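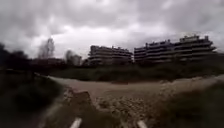
4 min read

Minutes of the September get-together, Grarkgate walking and paths group - the one where we went out to see the robot

I said I'd keep these short and I already know I won't, so get a coffee. These are my notes from the open afternoon Griketen put on for us at the Grarkgate track, typed up the same evening while I could still read my own handwriting.

We met at 2:15 by the top end, under a lot of cloud. Apologies came in by text from the usual people. The last minutes were agreed with one fix: the bench money came to 196, and I had typed 169. Sorry!

1. What we came for

Elżbieta Pietrzak did the talking for Griketen, and I have to say she was great at it (no slides, just her and the robot on the gravel). The robot is called Urio. It drives itself along unpaved tracks and keeps a record of the surface, so whoever looks after a path can find out where it's getting bad without walking the whole thing with a clipboard. That's my job at the moment, so you can imagine I was listening pretty hard.

The part that does the steering is a program called Elix. It looks at what's ahead and decides what is track and what is grass or rubble. Elżbieta said the hard bit for it is exactly the kind of place we have, where the gravel just sort of gives up and turns into weeds with no real edge. A curb would be easy. We don't have curbs.

2. The demonstration

Urio went out along the track with the apartment buildings off to one side, and we trailed along behind like a school trip. It goes at a slow walking pace, slower on the loose stones. I asked what it makes of the rubble patch and she said it gets marked down as rough ground, with a score, and somebody at a desk decides what to do about it. So it doesn't fix anything - I know a few of you were hoping.

The full route they set for it was 1,951 meters. It managed 1,911 of those without anyone touching the controls, and Elżbieta drove the remaining stretch by hand with a little remote. She was very straight with us about that. The trouble was tall grass leaning over, which Elix reads as something solid, so it stops and waits. She'd rather have it stop too often than push through and meet a dog on the other side, and I think everyone there was with her on it.

Then we did the narrower part, where the shrubs come right up along the right side and the path runs straight toward the building at the end. I was curious about this one. Two people can pass there if they like each other, and I wanted to know what happens when a stroller comes the other way. The plan is that Urio pulls over to the grass side and stands still until you're by.

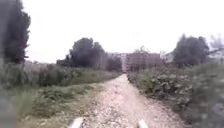
Fine for a stroller, but what about somebody with a cane who can't tell which way it's going to move? That was Halina's question, and she asked it twice, because the first answer was mostly about sensors. The second answer was better: it doesn't move at all while a person is close, and there's a beep before it sets off again. Halina wants the beep louder. Elżbieta wrote that down, I watched her do it.

3. Questions from the group

Who keeps the pictures it takes? Griketen does, for 37 days, then they're deleted and only the surface scores stay. A couple of us would like that in writing and it's coming by email.

Could it run in winter? Light frost yes, snow no.

Does it cost us anything? Not for the trial. After that there'd be a fee and she didn't have a number, so please don't go quoting one at me.

Would it put an end to the walking surveys? I asked this one myself. She said she hoped we'd keep walking and compare our notes with Urio's. I'd like that, I'm fairly sure I can beat it on puddles.

4. What we agreed

Yes to a trial on this track only, with a show of hands and more than enough in favor. I'll write to Griketen to say so, and I'll put Halina's point about the beep in the first paragraph.

Signs at both ends before it starts. Wording to be passed around, and please keep it to two lines this time.

Trimming the overhanging shrubs goes back on the list, robot or no robot.

5. Other things

The gate latch is still sticking. Somebody left a green thermos in my car.

We wrapped up at 4:10. Next meeting is indoors, same room as before, and I'll bring the surface scores if they've come through by then.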